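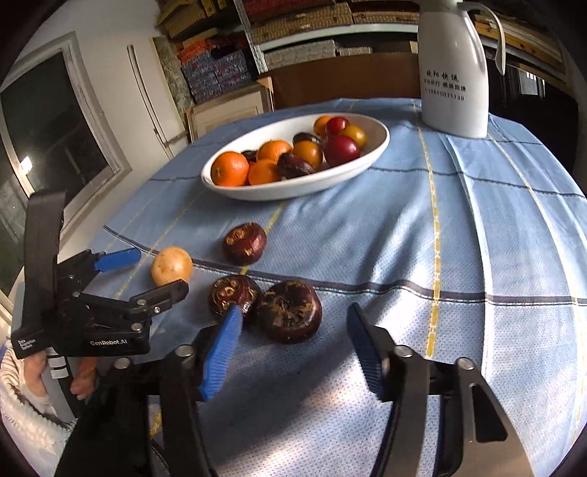 Setting the Table for Drawing: Notes for Session 5

Still Life for Beginners, Senstead Community Arts
Handout prepared by Yaa Opoku
October 5, 2024

Welcome back, everyone, and thank you for such a good-natured session last time (I know ellipses are nobody's idea of a treat, and you stuck with them). This handout covers fruit and vegetables on a cloth, which is where I have wanted to get to since we started. Please read it through before you pick up a pencil, and then leave it open beside you while you work.

The bowl

We are using the long white oval one. I like an oval bowl for teaching because it makes you decide where you are sitting. Set at a diagonal, with one narrow end nearer to you and the other farther off, it stops being the tidy shape you think you know, and the near end will want more room on your paper than you expect to give it. Draw the whole oval lightly first, straight through the fruit, as if the fruit were glass. You can rub it out later. Rimantas Ramanauskas, who taught me years ago at the Korletey evening school, made us draw that oval again and again before he let us put so much as a grape in it, and I grumbled the entire time and have been grateful ever since.

The fruit

Group by color before you worry about outlines. The oranges sit mostly toward the left end, with a nice deep red fruit over on the right and a smaller, brighter red one above it. Those two reds are a lovely little problem. If you reach for the same red pencil for both, they will melt into each other, so warm up the small one and let the large one go down almost to brown on its shadow side. Leave the paper bare for the highlights on the big one - they are small, and they disappear very fast under an enthusiastic hand.

The dark pieces near the middle of the bowl are corms, and they look a good deal like water chestnuts. I find people avoid them and draw the oranges three times over instead. Please don't! The glossy maroon one near the center has a wrinkled skin, and it is the darkest thing near the front of the bowl, so it makes everything next to it look brighter. Put it in early. You will judge all your other tones against it.

The loose pieces on the cloth

This is the part I would spend most of my time on, if I were you. There are three more corms in front of the bowl, and every one of them shows you something different: a tan, scarred top turned to the left, a ringed and fibrous top beside a shiny side, and then the largest, with its sunken dark center and dry brown fibers all around it. Use a sharp pencil for the fibers and a blunt one for the skin. Two of them touch, and the place where they touch should be a firm, dark, short mark. If you leave a pale gap there they will float.

The round tan one to the left, the one like a potato, is your rest stop. Smooth skin, light spotting, very little contrast. A soft gray and a patient hand will do it. Don't be tempted to cover it in spots, or it will come out looking like an egg from some unusual bird.

The cloth

Light blue, finely woven, with a grid of bands in the weave, and the dark stripe edged in white stitching running right across. Stripes are very generous to us. They bend where the cloth bends, so if you follow the stripe faithfully you get the folds more or less for free. The dashed yellow stripe heads down toward the lower right, and I would put it in as a faint guideline first, then come back for the dashes at the end.

Watch the long diagonal shadows in the foreground too. They cross the stripes, and where they do, the stripe gets darker but keeps its edges.

Before next time

Please make 2 studies at home. One should be a single piece of fruit with its cast shadow, as large as your paper allows. The other should be a folded dish towel, striped if you have one, with nothing on it at all. Any paper over 200 gsm will take a bit of rubbing out without going fuzzy. Bring both along, finished or not, and bring your kneaded eraser, which a good many of you left at home last time.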